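Household Textiles and Table Setting
Handout for Unit 4: Cloths, Creases and Straight Lines
Instructor: Oleksandra Nechyporuk

Welcome back, everyone. I know last week ran long, and I promised we would get to the cloths before the end of the hour, and then of course we spent the whole time on napkins. So we are picking up where the napkins left off, and I hope you will bring your questions, even the ones you think are too small to ask.

A checked or gridded cloth is the best teacher I know. A plain cloth will let you get away with nearly anything, but printed lines show you at once where the fabric has been pulled. Green with thin white lines is my favorite for learning on, because the color is easy on the eyes and the lines are still clear from the other side of the table.

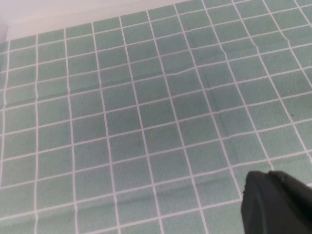 Start with the middle and leave the edges alone for now. Lay your palms flat, close together, and ease them apart, following one white line with each hand. Press gently -- you are coaxing the cloth along, and if you tug at it you will only send the wrinkle somewhere else. When a line bends or takes a little step sideways, there is almost always a fold underneath it. Lift the cloth on the near side of the fold, let it drop, and smooth it again toward you.

Then go down to one end of the table and crouch until your eyes are just above the cloth. Lines that are perfectly even will look as though they are drawing together in the distance, and that is only the angle, so please don't try to correct it! (Wenjie Han spent most of a Friday evening in June doing this to a very nice cloth, and was a good sport about letting me tell you.) What you want to look for is a single line that wanders off from its neighbors.

A word about light. Side light is kind to you when you are working, and a pale, plain wall nearby helps a great deal, as it sends some of that light back across the cloth and doesn't give your eye anything else to chew on.
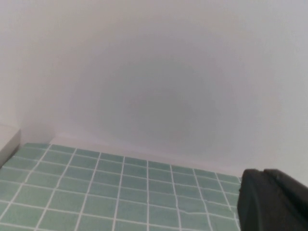
Ironing comes next, and we will do it properly in Unit 5. For now, remember to check the care label, iron along the lines and never across them on the diagonal, and let the cloth cool before you fold it. Fold on a printed line whenever you can. The crease more or less disappears into it, and you will have a ready-made center mark the next time.

For next time: read the Barbosa chapter on table linens, and practice smoothing one cloth at home, any size you like. If you don't own one with a grid, the Pisthorpe room has a few to lend, and you only need to sign for them. Write me a short paragraph on where your cloth gave you trouble and what you tried.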